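Folding on the Bed: A Small Study of Laundry, Space and Habit in Shared Student Housing
Home and Daily Life Project, Final Report
Submitted 21/04/2019

Introduction

When our group first sat down to choose a topic, we had grand ideas about kitchens and energy bills and all the rest of it, and then one of us arrived late with a bag of clean washing over her shoulder and we ended up talking about laundry for the whole hour. Everyone had something to say. One of us folds everything the minute it is dry, one of us lives out of the basket for a week, and the rest fall somewhere in the middle and feel a little guilty about it. By the end of that hour we had our topic, and we are very glad we did, for it turned out to be a friendly thing to ask people about.

The question we settled on was a simple one: where do students fold their clothes, and does the place they fold them change how well the folding gets done? We thought the answer might be useful to the people who furnish student rooms, and also to us, as we are all moving again this summer.

Where we did the work

Most of our visits were in Pillwood, the larger of the two residences near campus, where the bedrooms are just big enough for a bed, a desk and a closet. We also went to Brarow, which is older and has a shared laundry room with a long counter down one wall. We spent most of March going back and forth between the two, usually in the late afternoon when people were home and the dryers were running.

We gave a short survey to 42 residents and then asked whether we could watch them fold a load of their own washing. To our surprise 29 said yes. We did not tell anybody how to fold, and we tried hard not to comment (this was more difficult than it sounds when somebody rolls a dress shirt into a ball). Afterward we did our own folding trials with a set of dark and light garments, so that we could compare surfaces without bothering our neighbors any further.

What people told us

The bed was the clear winner. Of the people who answered the survey, 74 percent said it was the place they used most, well ahead of the desk, the floor and the Brarow counter. The reasons were warm and sensible ones. A bed is large, it is soft, it is close to the closet, and it can be sat on. Several residents also told us that putting the washing on the bed is a promise to themselves, as they can't go to sleep until it has been dealt with. A couple of them admitted that the promise gets broken and the pile goes onto the chair at midnight. 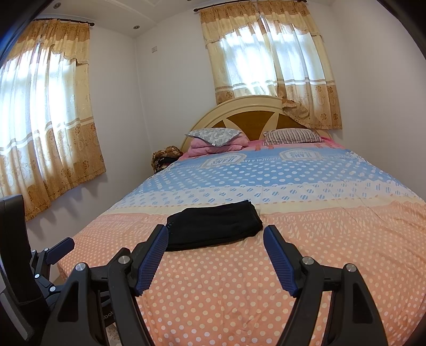

A folded black garment on a printed bed cover.

A dark garment on a bright bed cover was one of our favorite pairings. The cover has wide printed bands, with a big stretch of peach-orange and polka dots toward the foot of the bed, and a black bundle is very easy to pick out against it. The folded edges show up nicely at the higher end, where the layers step down, so it is simple to see that the bundle is thicker on one side than the other. We had not thought about the color of the bed cover at all when we planned the trials, and we would put it on the list of things to record if we did this again. On a dark cover, the same kind of bundle could be harder to judge.

Black clothing also taught us to look for specks. There are a few tiny pale ones at one end of this garment, and once you have noticed that sort of thing you can't stop noticing it. We now keep a lint roller next to the basket, which was not a finding exactly, but it has been a real improvement to our lives.

Soft surface or hard surface

The Brarow counter gave us flatter, more even bundles. You can press down on it and smooth the fabric with the side of your hand, and the crease stays about where you put it. On a bed the mattress gives way under your palm, and a thick garment tends to come out taller at one end. We saw this with sweatshirts most of all, and hardly ever with T-shirts - a thin T-shirt seems to forgive nearly everything.

Even so, the people we watched at the counter were in more of a hurry. Somebody was often waiting for the space, and loads went back into the bag half done. In the bedrooms people took their time, put on some music, and made proper little stacks for each shelf. We came in expecting the counter to win easily, and we left thinking that a slightly lopsided sweatshirt in the right drawer is a perfectly good result.

Things we would change

Our trials used too few kinds of clothing. We had no fitted sheets, which several residents named as the thing they dread most, and we had only one pair of jeans between us that nobody minded lending. We should also have asked about closet space in the survey, as it came up again and again in conversation and we had no good way to write it down. A small folding board kept in each room at Pillwood might be worth trying, laid on top of the bed and slid behind the desk afterward.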